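Home | News | People | Events | Contact

Reading time: 4 minutes
Print this page | E-mail this page

Teaching by hand

Kirsten Frandsen talks faster when she gets to the part about the cup. She has been explaining her group's work for half an hour by then, and the coffee she made for us both has been left on the windowsill.

"It's such a small thing," she says. "You pick up a toy, you put it in a cup. A toddler does it before breakfast. And it has kept me happy since June!"

Frandsen leads the manipulation work at Zorno, a research group in Cirkstead that studies how robots can learn everyday handling tasks from people. The usual way to teach a robot arm is to drive it from a distance, with a joystick or a second arm that it copies. She did that for years and still does it now and then, but she never liked how it felt. "You're wearing thick mittens and looking through a letterbox. Everyone gets slow and careful. Then the robot learns to be slow and careful too, and you wonder where all the good movement went."

Her answer was to take the arm away while the teaching is going on. The person holds a gripper in each hand and simply does the job at a table. The movements are recorded, and a learning program called Plernance is trained on them afterwards. Only then does a robot get its turn.

I ask whether it feels odd, doing a task with jaws where your fingers should be.

"For the first ten minutes, yes. You keep wanting to use your thumb. Then something clicks and you start doing clever things with it, nudging the toy so that it turns over, or steadying the cup with one side while the other side comes in. Those little nudges are what I'm after. I could never have written them down as rules."
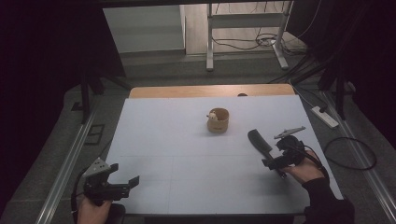 A gripper in each hand, with the toy figure in the wooden cup. The board gives a plain, pale work surface.

The part she most wants to talk about is a result from the spring, which she admits she did not believe at first. The group had collected two sets of recordings of the cup task. In one, people were asked to do it as neatly as they could. In the other, they were told to work at their own pace and, if they fumbled, to carry on and sort it out. Each set was used to train its own version of the program, and both versions were tried on the same robot.

The version trained on tidy recordings managed 27 tries out of 100. The one trained on the messier set managed 94.

"I made them run it again," she says, laughing. "I really did. I came in on the Monday and said, somebody has swapped the folders. We checked the folders. Nobody had swapped the folders."

Her reading of it is that a robot will always end up slightly in the wrong place sooner or later, and if it has only ever been shown perfect attempts it has no idea what to do next. The fumbles teach it how to get back. She is careful to add that this was one task with one cup, and that other groups have seen hints of the same thing. What pleased her was the size of the gap.

She is just as keen on the parts that don't work yet. Soft things are hard. So is anything that has to be squeezed just enough, as the recordings capture where the jaws go and say very little about how firmly they press. "When I hold a paper cup, I know it's a paper cup. My hand knows. The program hasn't a clue, and I find that fascinating – where would you even put that knowledge?"

A partner team at Hjaltadóttir is trying to answer that with touch sensing, and the two groups swap recordings. Almost 18 people have now had a go at the table in Cirkstead, left-handers included. Frandsen says the left-handers were a gift, because they came at the cup from directions none of the others had tried.

Next comes a set of four tasks done one after another, with no tidying up in between: the toy goes into the cup, the cup is moved, the toy comes out again, and the cup is turned upside down. She demonstrates the whole run for me with a pencil and her own mug, spilling a little of the coffee.

"There, you see, that was a good one," she says, reaching for a tissue. "I'd have kept that."

Print this page | E-mail this page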